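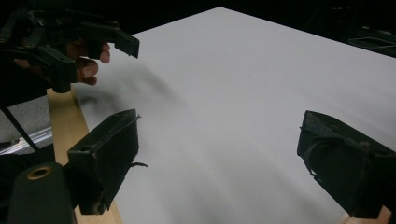
How to get a matt white tabletop properly clean (and what to leave in the shop)

Updated 2025-06-11

Matt white looks like the easy choice when you buy a table. Shiny tops show every smear, dark tops show every crumb, so people go for flat white and assume it will look after itself. It won't. A matt surface hides fingerprints quite well for a few months and then goes a tired grey in the places where forearms rest, and by then most owners have been over it with something unsuitable.

I have cleaned a lot of these tops, at home and in shared workrooms, and I am not convinced by most of the advice on the bottles.

What you need

A bowl of warm water
Plain washing-up liquid
2 soft cloths, one for washing and one for drying
A soft brush or a vacuum cleaner with a brush head
A plastic scraper or an old bank card

You will see kits sold for this job. I tried the Flillmont one, which is a spray, a cloth and a leaflet. The cloth was decent. The spray did what soapy water does and smelled of pears.

Step 1. Clear it and get the dust off

Take everything off, including the things that "live" there. Wiping round them leaves an outline that gets harder to shift every week. Brush or vacuum the whole top before any water goes near it. Bits of thread, wood dust and grit turn into a fine scouring paste under a damp cloth, and matt finishes don't forgive scouring. Rubbing leaves a shiny patch, and you can't rub it dull again.

Do the edges and corners too. Fluff collects there.

Step 2. Wash

A few drops of washing-up liquid in about 300 ml of water is plenty. Wring the cloth until it has stopped dripping. Work from the far corner towards yourself in straight, overlapping strokes, and turn the cloth often. Going round in circles mostly moves the dirt about.

If there is any join or bare wood edge on your table, keep water away from it and wipe along it last with the cloth almost dry.

Step 3. Go back for the marks

Pencil: a clean white eraser, lightly.
Dried glue: lay a warm damp cloth on it for 3 minutes, then push it off with the scraper held flat.
Tea and coffee rings: bicarbonate of soda mixed with water, left to sit, wiped off without rubbing. Old rings may fade and no more.
Black scuffs from rubber or plastic: soapy water first, then the eraser. Try a hidden spot before anything stronger.

About those white foam "magic" blocks. They work, in the sense that the mark goes. They are also a very fine abrasive, and on matt white the cleaned spot can catch the light differently for good. I have a table with a permanent oval on it to prove the point.

Step 4. Rinse and dry

Most people skip the rinse, and I suspect half the complaints about "greying" are simply soap film holding on to dust. Wipe once with clean water, then dry with the second cloth. Crouch and look across the top towards a window. Streaks you can't see from above will show up at once.

Do you need a protective coating?

Probably not. Pludutora sells a wax cream for white furniture, and Gruliseo makes a clear wipe-on sealer. I put each on half of an old top in January and used it as normal. The waxed half picked up dust faster. The sealed half looked slightly blotchy by the window, and after 84 days I could not find a stain that it had stopped and the cream hadn't. Your table may be different, but I would want to see it done on an offcut first.

A desk mat under the spot where you work does more for less money. Lift it now and then so the covered part doesn't end up a different white from the rest.

How often

Dust it when it looks dusty. Wash it when a damp fingertip comes up grey. The weekly schedule on the Ciobanu care card struck me as a good way of selling more Ciobanu cleaner.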